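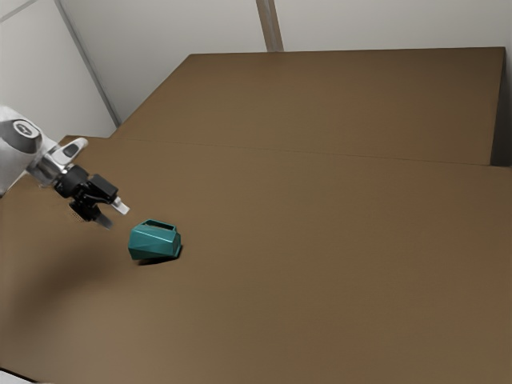 Planificador de agarres

Un planificador de agarres es el programa que decide por dónde y cómo va a coger un robot un objeto. Recibe lo que la percepción sabe del objeto (una nube de puntos, una malla, a veces solo una pose estimada) y devuelve una lista de posturas para la pinza, normalmente ordenadas por puntuación. De ahí en adelante trabaja otro: el planificador de movimiento, que tiene que llevar el brazo hasta allí sin chocar con nada.

Escribo esta entrada desde mi experiencia con Prostis, el planificador que mantengo a ratos desde hace unos años, así que aviso de que tiro para casa en los ejemplos. Lo que cuento vale más o menos para cualquier otro, y si alguien usa uno distinto y quiere ampliar el artículo, encantada - hay una página de discusión que está muy solita.

Qué entra y qué sale

La entrada mínima es la geometría del objeto y la de la pinza. Con una pinza paralela de dos dedos la cosa se simplifica muchísimo: un agarre se puede escribir como una posición, una orientación y una apertura. La salida, en Prostis, es una tabla con esas columnas, la puntuación y un código que dice por qué se ha descartado cada candidato malo. Ese código lo pidió Tomás Ó Riain cuando se hartó de ver listas vacías sin explicación, y ahora es lo primero que miro yo también.

Hay gente que mete dentro del planificador la trayectoria de aproximación y gente que la deja fuera. Yo la dejo fuera salvo el último tramo, el recto, el que va de la postura previa a la postura de cierre. Ese tramo sí hay que comprobarlo aquí, porque una pinza puede caber perfectamente en su posición final y no tener manera de llegar a ella.

Muestreo de candidatos

El método clásico consiste en tirar puntos sobre la superficie, calcular la normal en cada uno y buscar al otro lado un punto con la normal más o menos opuesta. Si los dos caen dentro de sus conos de fricción, tenemos un par antipodal y un candidato. Prostis saca 3000 muestras por objeto en la configuración de fábrica. Se puede bajar bastante con piezas sencillas, pero con las huecas yo no lo haría.

Las piezas con caras planas tienen su gracia. Un poliedro de pocas caras da normales limpísimas y uno piensa que va a ser coser y cantar, pero muchas veces las caras opuestas no son paralelas, y entonces el dedo apoya en una arista o la pieza gira al cerrar. Una pieza facetada, color turquesa, con una abertura rectangular oscura y medio tumbada sobre una mesa lisa me parece una prueba estupenda: obliga a elegir entre abrazar el cuerpo por fuera o pellizcar el borde fino de la abertura, metiendo un dedo dentro. En simulación la repito cada vez que toco el muestreo, con los dedos abiertos justo por encima como punto de partida.

El pellizco de borde es una familia de agarres aparte. El muestreo antipodal lo encuentra si la malla tiene pared interior. Si la malla está cerrada como un bloque macizo (¡pasa muchísimo con las mallas simplificadas!), el hueco no existe para el programa y esos candidatos no salen nunca.

Puntuación

Cada casa tiene su fórmula. La nuestra combina tres cosas: el margen respecto al cono de fricción, la distancia al centro de masas y la holgura con la mesa. Shoaib Kiani propuso añadir una penalización por incertidumbre de la pose, que consiste en mover un poquito el objeto y volver a puntuar. Encarece el cálculo, pero desde que está activada por defecto me fío más del primero de la lista.

Comprobación de colisiones

De las muestras iniciales se cae la mayoría. En una ejecución típica con una pieza baja y hueca me quedaron 348 candidatos después del filtro antipodal y 22 después de comprobar las colisiones con la mesa y con la propia carcasa de la pinza. La mesa es la gran asesina de agarres. Con objetos bajitos, casi todo lo que viene en horizontal muere ahí.

Un error que he cometido más de una vez: usar el modelo de la pinza sin la brida ni los accesorios de la muñeca. El planificador da por bueno un agarre y luego es la muñeca la que no cabe.

Simulación

La simulación sirve para saber si la postura tiene sentido y para pillar errores de marcos de referencia, que son los que más tiempo roban. Para el contacto fino yo me la creo menos. El coeficiente de fricción que se pone suele ser un número heredado, y en nuestro caso venía de un fichero de Dorkier que llevaba allí desde la primera versión. En abril lo sacamos a un parámetro con nombre y apellidos.

Véase también

Cierre de fuerza
Cono de fricción
Estimación de pose
Planificación de movimiento

Última revisión: 7 de julio de 2023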